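House rules for a two-arm cell, second version

Posted in June. Filed under: work, robots

Since I moved to Tiltside I have been asked three times for the list of rules we keep next to the flower cell. The first version was one page written by Ruan Nkosi, and it was mostly about the emergency stop. The one we use now is longer and I am responsible for most of it, so complaints can come to me.

The task is simple to say. Two arms arrange stems and put them into a vase. We have 1,374 recorded runs of it, and when I read the notes of the bad ones, I saw that the arms were seldom guilty. It was the table, the cables, or a person who wanted to help.

1. Before the start

Walls stay on, all three sides. Anything hanging in the cell hangs from the rail or is tied to the wall panel, and you pull it by hand to check. Cable ties are fine, tape is not. Both wrist cables must have a free loop. Move each arm slowly to its far reach and look at the cable, not at the gripper.

The vase stands upright on the open part of the table before any stems are lifted. We had long discussions about this with Lurdes Sampaio, who wanted it added later. She lost, but politely. 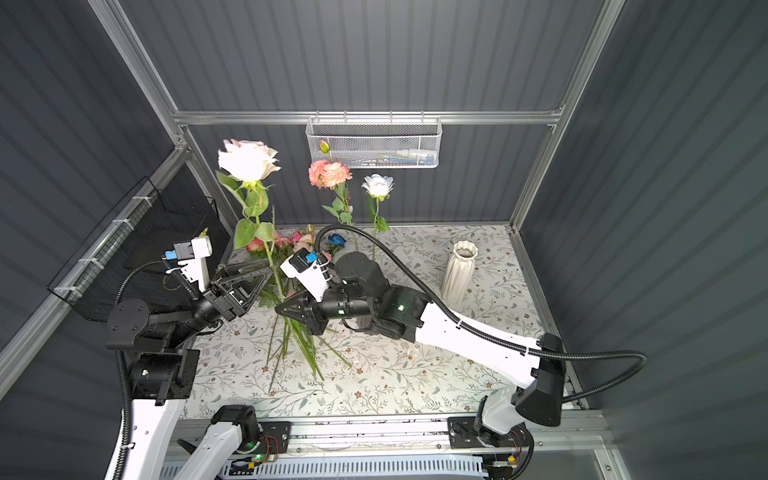
2. When both grippers hold the same bundle

I consider this the most dangerous moment for the equipment. Each arm can pull against the other and the stems do not complain until they break. So the speed is limited to the slow setting, one person watches and does nothing else, and no hands enter, even for a leaf that has fallen. If you want the leaf, you stop both arms first. Stopping only one does not count.

3. Between runs

Bits on the cloth are allowed during a run. After 5 runs we stop and brush it. At Givstead they brushed after every run and it made people careless, they reached in while the arms were still powered.

A filled vase stays at the back of the table when a second bunch is being handled. Keep the path between the grippers and the vase free. Check also that an open gripper is really commanded open and is not waiting for a close command from the last program. Ruan found this one the hard way. 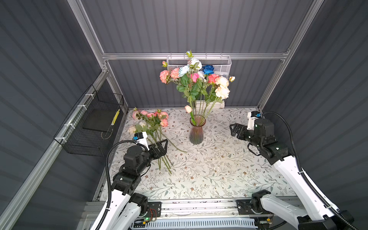

4. What to write down

Time, name, which program, and every stop, also the ones you feel ashamed of. Please write the stop before you restart. We keep the sheets for 24 months.

I still have no good rule for glass vases. If your lab has one, the comments are open.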